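Notebook, October, Monday

Upright piano, Nikwood job. Regulation and voicing, second day.

Started at 8.30. Pitch had held over the weekend better than I expected, only the top octave and a half had gone flat. Left it alone until the action work is finished, no sense tuning twice.

Keys out, front rail felts checked. Four of the bushings in the tenor were tight enough that the key came back late. Eased them with the pliers and tried again, all fine now except the D above middle C, where the wood itself has swollen a little. Marked in pencil, will look again when the room has dried out.

Let-off was all over the place. Somebody has been at it before, probably in a hurry, and set the bass much too wide. Brought the whole thing in to match the middle section. Hanne Frandsen came by at eleven and played the slow Vaher piece on it, the one with the repeated chords in the left hand. She says the repeats speak now but the middle is still too bright for the recording. I agree. The hammers from the break upwards are hard as nails on the strike point.

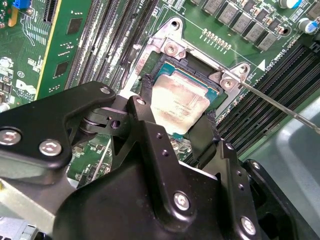
Needling after lunch. Three needles, shallow, on the shoulders first and nothing on the crown until I had heard what the shoulders did. Went up by fifths and then filled in. It took the edge off without making it woolly. Two notes went too soft and I will have to iron them back up a bit.

Reshaped the hammers in the top section with the fine paper. String grooves were deep. Not much felt left up there, so whoever does this next should think about a new set before reaching for the paper.

Dampers: one in the low tenor buzzes on release. Tried turning the felt, no change. Tried bending the wire slightly forward, better. Still there if you hold the pedal halfway and let go slowly, which the second movement does all the time. 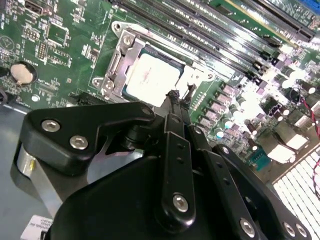
CPU with white paste on top, bracket up at the left.

Microphones. Aušra Pärn wants the close pair inside the lid and the wide pair out in the room, same as for the Brollano sessions. I set the wide pair up at the old marks on the floor and it sounded thin. Moved both stands closer to the piano and the bass came back. New marks are in yellow tape, please don't pull them up.

Pedal squeak is on the close pair and not on the wide. It is the trapwork, the dowel rubbing in its hole. Graphite on both ends, cured for now. Keep the stick in the drawer under the bench.
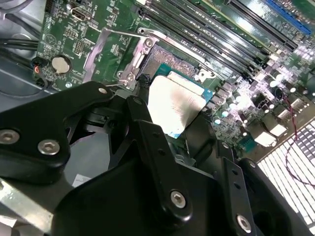

Test takes, all at 50 bpm with the click in one ear: takes 1 to 3 have the damper buzz, take 4 is clean and is the one to play to Aušra. Levels written on the sleeve. The street is quiet enough after six, before that you get the buses.

Strings: one of the plain wires in the treble has a false beat I can't tune out. Tried seating it on the bridge, a small improvement. Replacement wire ordered from Gasham, order 506. If it isn't here by the time of the session we mute that string and live with two.

Left to do:
Iron the two soft notes (F and G sharp, second octave above middle C).
Damper buzz.
Key 53, repetition spring feels weak, compare with its neighbours.
Tune, then tune again on the morning.
Ask Hanne whether she wants the bench lower, she kept shifting about on it.

Lid closed and cover on at 19.10. Heating left on low.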